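April 10, 2024

Save system and floor generator, Bamulier build

Picked up where I left off on the save bug. Summary for anyone who opens this before the standup: the double-load problem is fixed on desktop, still open on handheld, and the floor generator has a new problem that I think is older than the save work.

Save bug first. The player quits on the stairs, the game writes the run file, and on reload the floor is built twice. The second build uses the right seed but the wrong step count, so the enemies end up where they would be one turn later. Most people would never see it. You see it if you quit next to something that moves two squares.

I had blamed the stair trigger in January and put a flag on it. The flag was fine. The trigger was only firing once. The second build came from the menu code, which asks for a preview of the current floor to draw the little map next to the Continue button. The preview shares its random stream with the real floor. I gave the preview its own stream, seeded from the run seed plus the floor number, and the mismatch went away.

Ran 1,000 quit and reload cycles with the script. No mismatches on desktop. Before the change the same script gave 415 bad loads. On handheld it still fails now and then, but the script can't drive the handheld menu properly, so I did those by hand and don't have a number I trust. Left the January flag in for now. It does no harm and I would like to take it out in a separate commit.

Old save files: they load. The preview stream isn't stored, so there is nothing to convert. I did bump the file version anyway so that we can tell the two apart in bug reports.

Floor generator. While the script was running I had it log room counts, and the Hastwood floors are coming out too small. The target is set in the floor table and the generator gives up before it gets there. The cause is the retry limit. Each failed room placement uses up one try, and the big halls fail a lot because they are placed last, when most of the space is gone.

Tried three things:

1. Raised the retry limit to 2,000. Floors fill up, but load time on handheld gets bad enough that I thought it had hung.

2. Placed the halls first. Much better counts. The layouts look too regular though, with a hall near the middle almost every time and corridors coming off it like spokes. You can guess where the stairs are after two floors.

3. Halls first, but with the starting point picked from the outer third of the grid. This is the one I'm keeping. Counts hit the target on 810 of the 1,000 seeds and the rest are one room short, which I can live with. The retry limit is back where it was.

The third option does break the Hastwood tutorial floor, because that one has a fixed hall in the center. I have it skip the new placement when the floor is marked fixed. That check is a bit ugly and sits in the wrong file. Move it when the floor table gets cleaned up.

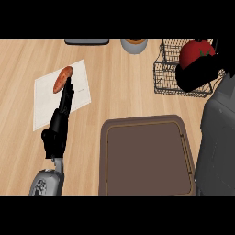

Also looked at item drops on the new layouts. With more rooms there are more chests, so players come out of Hastwood with more potions than the Grandell boss was tuned for. I played it four times and won all four without using the side door, and I am not good at that fight. Options are to cap chests per floor or to lower the potion weight. I would rather cap chests. The weight is shared with the shop, and last time we touched it the shop sold nothing but arrows.

Sirko (the merchant, not the test branch - we do need to rename one of them) can now spawn inside a hall that has no exit on his side, and he blocks the only door. Saw it twice, on different seeds. Both seeds are saved in the seeds folder with "merchant" in the name. He should be able to swap places with the player like the dog does. The code for that is there but is tied to the pet list.

Small things done while waiting on builds:

- Corridor torches no longer flicker in step with each other.
- Fixed the missing letter in the cursed ring text.
- The death screen shows the seed again. It was being drawn behind the panel.
- Turned off the floor timer in debug builds.

Still to do:

- Handheld reload, with a proper log this time. Need the cable from the other desk.
- Chest cap, then play Grandell again.
- Merchant swap.
- Take out the January flag.
- Check that the daily run seed gives the same floor on both platforms after the stream change. I think it does but have only compared the first three floors.

Pushed everything except the chest work to the Sirko branch. Don't merge it until the daily run check is done.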